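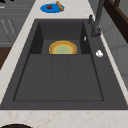 February, notebook 6, continued

OK, so the second skin for Owen came out of the mold this morning and I want to get this down while I still remember what I did. (Owen is the old man head for the Gunduta shoot, for anyone reading this who joined after the holidays. The creature is Flakis. Please stop labeling the buckets the other way round.)

The good news first! The cheeks are lovely. All the pore texture Eleri stippled in over the clay came through, even the fine crosshatch under the eyes that I was sure we'd lose. The neck is softer than the first pull and it folds like a neck now, where the first one folded like a garden hose. I held it over my fist and turned it back and forth for far too long.

The bad news is the left ear. There's a void behind the lobe big enough to get my fingertip into, and a string of little ones running up toward the temple. Same place as last time, only worse, so I don't think it's my mixing. I think the air is getting up under the ear and sitting there with nowhere to go. The mold has a vent on the right side and none on the left - I went back to the drawing and there was meant to be one, it just never got drilled. So that's tomorrow's first job. One small hole, high up, angled back toward the seam so the spur lands under the hairline.

I can probably save this skin for tests. Patch the lobe with a thickened batch, feather it out, and use it for the mechanism fitting where it'll get stretched and cursed at anyway. It doesn't go in front of a camera.

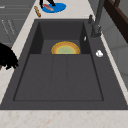 Eluned Maddocks

After lunch I put the patched skin on the underskull and ran the brows for the first time with real weight on them. On the bench, bare, they go up and down like a dream. With silicone on top the inner brow stalls at a bit over half its travel, and you can hear the servo complaining. I tried it at 57 degrees of throw, which is what we had written on the board, and it just hummed and got warm. Backed it off, moved the link one hole closer in on the horn, and it picked up nicely, though of course now it doesn't go as high. Fine for worried. Not enough for surprised.

Things I want to try, in whatever order we get time:

- Thin the skin over the inner brow. It's roughly 9 mm there, thicker than the core drawing says it ought to be, so I suspect the core is sitting low at the forehead. Check the registration keys before anyone starts sanding anything.
- Swap the anchor. Right now the pull point is a glued square of power mesh and it drags the whole forehead along with it. Smaller patch, set deeper, more like a dimple.
- Bigger servo. Last resort, there's really no room, and it'll be louder. The sound people were already making faces about the jaw.

Speaking of the jaw, it's good. I left it cycling through the lip sync file from the Trirley test all afternoon and it never missed. One cable has a slight squeak near the bottom of its housing, so I pulled it, wiped it down, put dry lube in, and the squeak moved to a different cable. I'm choosing to live with that until the weekend.

Eyes: the left one still drifts a hair outward when you come back to center quickly. Eleri thinks it's play in the ball joint, I think it's the spring. We bet a bag of chips on it. She'll take the joint apart, I'll swap the spring, and whoever fixes it first eats.

A note on silicone, because I'd forget my own name otherwise. We are on the last of the batch we started in the fall, and the new drum is a touch pinker straight out of the can. I mixed a little of each with the same drops of pigment and laid them side by side on a white tile, and you can see it from across the room. So the final skin has to come entirely from the new drum, and the hands too, even though the hands from the old batch are gorgeous and it hurts me. If the hands can't be recast in time we could paint them to match, but they'd be in close-up with the teacup and I'd see it every single time.

Hair: 76 grams of the gray blend left in the drawer, which I think covers brows, mustache and the fringe at the back with a bit over. The ear hair I'd like to punch in white, quite coarse. My grandfather had ear hair you could comb and I've been waiting my whole career to use it.

4:40 pm. Drilled the vent after all, couldn't leave it. Ran a wire through to check and it comes out exactly on the seam. Mold is cleaned, waxed, strapped and lying face down on the foam. Do not lift it by the ear side, the flange there has a hairline crack that I've marked in red.

Tomorrow: pour the third skin early, slowly, in a thin stream from the chin end. Check the keys on the core BEFORE that. Ask about the collar, as wardrobe still haven't sent us the shirt and I can't trim the neck edge until I know where it sits.

Questions about this notebook: ask at the mold room bench | © Eluned Maddocks and Eleri Hughes | Back to top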